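This site uses cookies to remember your settings. Accept | Manage

Valedell: how many episodes was Rasa Kuusk in?

malon_archivist
The cast page gives Rasa Kuusk 15 episodes of Valedell. I count 13 from the end credits. Does the higher figure include the two-part pilot?

zradu
It does. She was billed in both parts but recast before the series proper. Her scenes were reshot.

gvanacker
Disagree. Only part one was reshot. Part two went out in July with her in it, uncredited in the repeat.

malon_archivist
Then 14 would be correct, and neither source has that.

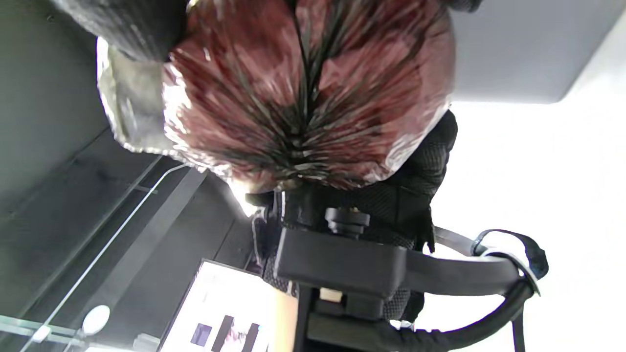 The repeat is a separate edit, so I would log it under the original broadcast and add a note on billing.

zradu
Uncredited appearances don't count on the cast page. See the rules thread, post 3,207.

gvanacker
That rule covers extras. Baiba Hunt's page lists two uncredited parts in Gemville.

zradu
Hers were confirmed by the production office. Do you have a recording of part two?

gvanacker
Audio only.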